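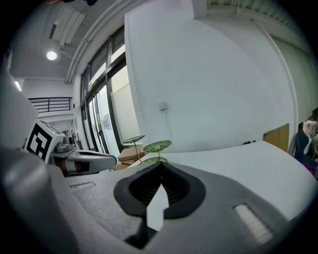
Tello returns and exchanges data, read me first

This folder contains the return and exchange records of the Tello web shop, together with the written rules that our staff followed when they decided each case. Please read this page before you open the tables. Most of the questions we receive are answered here.

What is in the folder

returns.csv – one row for each return request
reasons.csv – the list of reason codes and their meaning
policy.txt – the return policy as the customer saw it at checkout
notes.txt – remarks from the people who checked the labels

The file returns.csv has 699 rows. The first row after the header is a real case and should be kept. In an older copy it was a test entry, and some people still delete it by habit.

Where the records come from

Tello sells kayaks, paddles, dry bags and small boat parts. Orders are shipped from the Prundow warehouse, and returns come back to the same address. When a customer asks for a return, the request is entered in Pindex, the ticket system of the shop. We exported the tickets from Pindex and removed everything that could identify a customer: name, street, email, phone and the free text message. The postal code was also removed. Only the shipping zone is left.

Orders made by telephone are not included. They were kept in a paper book until December, and we did not have permission to copy it.

Columns in returns.csv

case_id: a number given by us. It has no relation to the order number.
item_group: kayak, paddle, bag, part or other.
days_open: full days between delivery and the request. The day of delivery counts as zero.
condition: unopened, opened or used, as written by the person at the warehouse who received the item.
reason: a code, see reasons.csv.
zone: shipping zone from 1 to 5. Zone 5 is for islands and other places where the carrier asks for an extra fee.
decision: refund, exchange, credit or refused.
fee_kept: yes if the restocking fee was taken from the refund. Empty if the decision was not a refund.

An empty cell means that the value does not apply or was never written down. We are sorry that these two cases cannot be separated. In Pindex they look the same.

How the labels were made

The column decision comes directly from the ticket. The column reason does not. Customers could write what they wanted, so Jae-in Seo and Si-eun So read all messages separately and gave each one a code. If they did not agree, they discussed the case together and wrote the result in notes.txt. When they could still not decide, the code is 99.

Please be careful with code 3 (wrong size) and code 4 (not as expected). For paddles the border between them is thin. A customer who writes "too long for me" got code 3, but a customer who writes "I imagined it shorter" got code 4.

Known problems

Exchanges that were later changed into a refund appear only once, with the final decision. The first decision is lost.

Two-part kayaks are sent in two cartons. If only one carton came back, the condition describes this carton and says nothing of the other.

The policy changed one time during the period. Before the change, the customer had to pay return shipping for every item. After it, the shop paid for parts that were delivered wrong. The file policy.txt has both versions, the older one at the top. There is no column which tells you which version was valid for a case, and you should not try to guess it from case_id, as the rows were mixed before numbering.

Returns from the Claneck outlet have no value in days_open. The outlet sold in person, so there was no delivery day.

What you may do with it

You may use the files for teaching, for testing software and for studies on return rules. You may share them if this page stays in the folder. Please do not try to find out who the customers were, and do not join the data with other order lists.

The refused cases should not be used to judge whether a new customer is honest. Many of them were refused only for the reason that the request came late, and some were accepted afterwards by telephone, which our tables do not show.

Opening the files

All files are UTF-8 text. The separator is a semicolon and the decimal sign is a point. Some spreadsheet programs change case_id into a date when you open the file by double click. Use the import function and set this column to text.

Corrections

If you find a mistake, write to Si-eun So with the case_id and the column name. Corrections are entered on Thursday, and the list of changes is at the end of notes.txt.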